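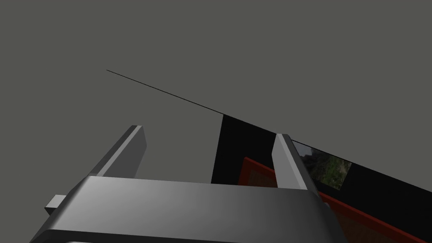
Hiyori Hattori
Instructor in Operations and Workplace Studies

Chapter 6
When the Work Changes Hands

Key terms: cell, changeover, fault, hand-off, simulation, task inventory, tending

The packing hall at Jollden runs two shifts. Until a few years ago, each shift had 28 people on the floor, and most of them did one thing all day: they picked up a part, turned it the right way, and set it in a tray. Supervisors called this job "placing." It was where new hires started, and many stayed in it for years.

Today most of the placing is done by robot arms with two-finger grippers. The hall still has people in it. What they do has changed, and so has who they answer to, when they take breaks, how they are trained, and what they worry about on the drive home. This chapter is about those changes.

Chapter 5 looked at automation from the side of the company: the cost of the equipment, the output per hour, the time it takes to earn the money back. Here we take up the same subject from the side of the people who work next to the machines.

6.1 Jobs and tasks

People often ask whether a robot will "take a job." The question is hard to answer in that form. A job is a bundle of tasks, and machines take over tasks one at a time. Before Jollden bought any equipment, a planner named Karthik Khan spent part of December writing down everything a placer did in a shift. A list of this kind is called a task inventory. His had 40 entries.

Placing parts was the first entry and took up most of the hours. The rest were small. Placers threw out cracked parts. They noticed when a carton was wet. They told the forklift driver which lane was blocked. They showed the new person where the gloves were kept. Few of these tasks appeared in the written job description, and the first plan for the robot cells left most of them out.

The results showed up within weeks. Cracked parts reached customers, because the arm gripped a cracked part as firmly as a good one. Blocked lanes stayed blocked. The company brought back inspection as a separate position and gave it to Anas Samir, who had been a placer on the second shift. He now checks parts before they reach the cell. He describes the work as easier on the shoulders and harder on the eyes.

6.2 Learning in simulation

A gripper's path toward a tray can be worked out on a computer before any real arm moves. In a simulation, the gripper, the tray, and the surfaces near them are drawn as simple shapes, often in flat colors. The programmer can change the angle of approach or the opening between the fingers and run the motion again. A mistake costs a few seconds.

At Jollden, the same software came to be used for training people. Kai-wen Hsueh, who leads the tending crew, asked that every operator spend time with it before working at a cell. Tending means keeping a machine supplied, watching it, and clearing its faults. Operators who had seen a motion many times on a screen were quicker to say when the real arm was doing something odd.

There was a drawback. The screen version leaves things out — noise, dust, glare from the dock doors, a part lying upside down. Several operators said they felt ready after the software and unready again after an hour on the floor. The training now alternates between the two, with an experienced operator present for the first changeovers.

6.3 Pace and control

A placer could slow down for a minute and make it up later. A robot cell has its own pace, and the person feeding it must keep up or stop it. Each cell handles 1,860 parts in a shift. When it stops, a light comes on and the time is recorded.

Takumi Ueda has tended the same cell since it was installed. In his first months he rarely used the stop button, even when he thought a tray was seated badly, as he believed the recorded stops would count against him. Management had not said so, but it had not said otherwise either. The rule was later put in writing: a stop called by an operator is not a mark against the operator. Stops went up for a while, and damaged trays went down.

Keep this case in mind as you read Section 6.4, which deals with how faults are reported and who has the authority to restart a machine after one.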